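Kitchen automation at Jarkgate: progress report
November 2021
14 shares 2 comments

Hello from the kitchen side of things. I promised you a proper update after the September meeting and then the ovens went and we lost a fortnight, so what follows covers a bit more ground than it should. Rogério Rangel has read it through and put right my spelling of the technical bits. Any remaining nonsense is mine.

Where we'd got to last time: you'd agreed the second part of the money, the Vinari arms had been ordered, and the staff at Jarkgate had been told that robots were coming but not a lot else. That last part was a mistake and I'll own up to it. People filled in the blanks themselves, as people do, and for a while I couldn't walk through the prep room without somebody asking me whether they ought to be looking for another job. So before we did anything else we sat everyone down over a decent lunch and went through the plan job by job, with the rota on the table. It took most of an afternoon and I'd do it again tomorrow.

The short version of the plan, for anyone on your side who hasn't seen the earlier papers: we want the robot to take on putting things away and laying things out at the end of a shift. Cooking stays with the cooks. The last hour of the evening is the one everybody dreads, when the counters are covered in bits and bobs that belong in different places and you've been on your feet since lunchtime. It's also the hour when people cut themselves. Our accident book is quite plain on that, and it was the accident book (more than any talk of saving money) that brought the kitchen staff round.

We're still doing all of this in simulation. The team at Skundel built us a practice kitchen on the computer, and the robot's software has been learning its way about in there before anybody lets it near a real worktop. I was a bit sniffy about this at first, I'll admit, because it felt like paying for a video game. I've changed my mind! We can set up a messy counter, run it, change one thing and run it again, and not a single plate gets broken. The cooks have been brilliant at making the mess, too. They send Skundel lists of what gets left out and where, and some of those lists have been very rude about the day shift.

Now the numbers, and please don't read too much into them yet. We ran 100 trials on the clearing task this period. I'm not going to quote you a success rate, as the rules for what counted as a success changed halfway through (my fault again, I asked for it) and the two halves don't compare. What I can tell you is that seven of the runs had to be stopped by hand, and five of those were the same problem, with the arm trying to reach across something long and thin to get at something small behind it. Skundel have a fix in hand and I'll report on it next time.

Blades are the other big subject. You asked in September whether we could leave knives out of it altogether, and I did take that back to the team. The cooks said no, very firmly. If a person still has to go round picking up the sharp things then they're still doing the worst bit of the job, and doing it tired. So blades are in, but only in simulation for now, and with a rule that nobody moves that forward without Rogério and the head cook both signing.

On to what it changes for people, which I know is the part your board wants. We've started training two of the evening staff as what we're calling minders, though they hate the word and I'd welcome a better one. They're learning to watch a run, stop it, write down what went wrong in a way the developers can use, and set it off again. Both get a higher hourly rate for those hours, paid out of the Brito grant as agreed. One of them had never used a computer at work beyond the clocking-in screen and she now writes the clearest fault notes of anyone, me included. The other finds it dull and has said so. We've agreed he can go back to full kitchen hours after Christmas if he still feels that way.

I should also flag a grumble. Several of the porters feel the minder jobs went to cooks without anybody asking them, and they've got a point. We'll open the next round to everyone and put the notice up in the staff room as well as by email, as hardly anyone there reads the email.

Money: we're a little under on equipment and a little over on staff time, and the two nearly cancel out. The lunch was paid for from the general kitchen budget, before you ask. The full sheet is going to your office separately.

Next period we want to finish the long-and-thin fix, run the clearing task again with one set of rules from start to finish, and have a first go at the real room with the arms switched off, just to see where everyone's elbows go.

A couple of views from the practice kitchen, blade work included:
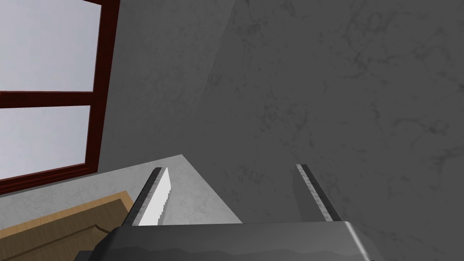
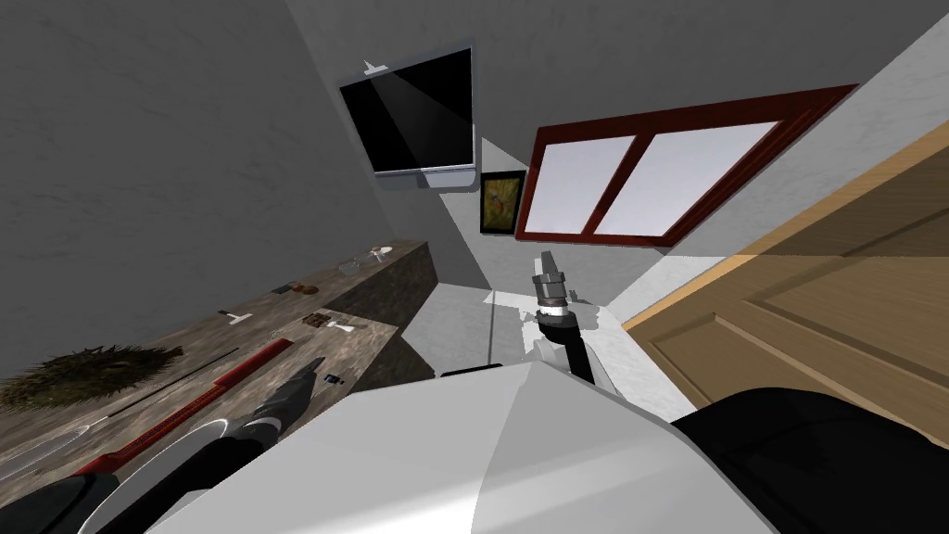 Will anyone at Jarkgate lose hours when the robot starts on the real evening shift?

Nobody's contracted hours go down. The time saved at closing goes into an earlier finish on full pay for the first year, and we'll sit down with the staff again before anything is decided after that.

2 comments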